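Gripper trials: paper napkins

Notes from the napkin part of our gripper comparison. The job is to take one napkin off a stack, carry it clear and lay it flat on the counter.
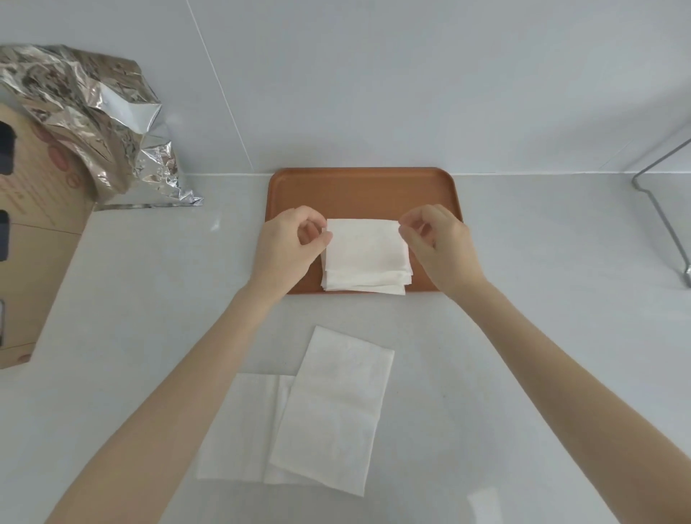

Top napkin coming up by its two upper corners. Stack on the orange tray, two unfolded napkins flat on the counter in front.

By hand this takes a thumb and a finger at each corner and very little thought. The embossed paper gives a bit of grip, but the sheets are soft and the edges of a stack never line up for long. Once the lower layers stick out past the upper ones, a gripper that comes in from the front has to choose between several edges, and it often chooses wrong. Most of our trouble came down to that.

We tried three grippers on the same pair of arms and counted a pick as good only if exactly one napkin left the stack and reached the counter without a tear. Across all three we logged 1819 picks. They are not evenly divided, as the Sirkell fingers came back from repair late in June and had the least time on the bench.

Cletura parallel jaws
Hard flat pads, fast to close, easy to set up. These got 991 of the picks because they were mounted first and stayed on longest. They are fine on a fresh stack with a square edge. On a rumpled stack they tend to take two or three layers together, and closing more gently only means the top one slips. Thin rubber on the pads helped for a day or so and then picked up paper dust. Wiping them between runs brought the grip back.

Oyewole soft fingers
Slower, and wider than we would like near a tray rim. The pads bend around a corner and drag the top sheet back a little before they close, so the layer below is usually left alone. That small drag is most of the reason they did better on old stacks. They need more room on both sides, so we moved the tray away from the wall for these runs and left it there for the Sirkell runs as well.

Sirkell narrow fingers
Two thin steel tips with a slight hook. Very good at finding a single edge, and also the only ones that tore paper regularly. Of 93 torn napkins over the whole trial, most came from this pair. We lowered the closing force twice. After the second change the tearing nearly stopped, but so did some of the picking. We would try them again with a rounded tip.

Controller
All three ran from the Indier controller. The two arms have to lift at the same speed or the sheet folds in on itself, and the default settings let one side lag. Turning down the smoothing on the follower arm fixed it. The setting goes back to default after a restart, so check it in the morning before the first run.

Camera height
White napkins on a white counter are hard to see from overhead. The colored tray takes care of the pick, as the paper stands out well against it. Laying the napkin down is another matter. We ended up with a lower view and softer light from one side, which shows the fold creases well enough to tell whether a sheet is lying flat. A darker mat would be easier, but we wanted to keep the plain counter.

Stack height
Keep it low. Once a stack gets tall, it leans when the first corner comes up and the rest of the run goes badly. We also restack after every 7 picks now - pressing the pile down with a flat palm is enough, and squaring the edges perfectly isn't worth the time.

Where we are
The Oyewole fingers stay on for napkins. The Cletura jaws are back on the job they were bought for, which is boxes. Next on the bench are folded dish towels, with the same tray and the same way of counting. Pick logs and controller settings are kept in the shared folder under "napkins", one file per gripper. The Thursday runs with the first set of rubber pads are in there too but were left out of the totals.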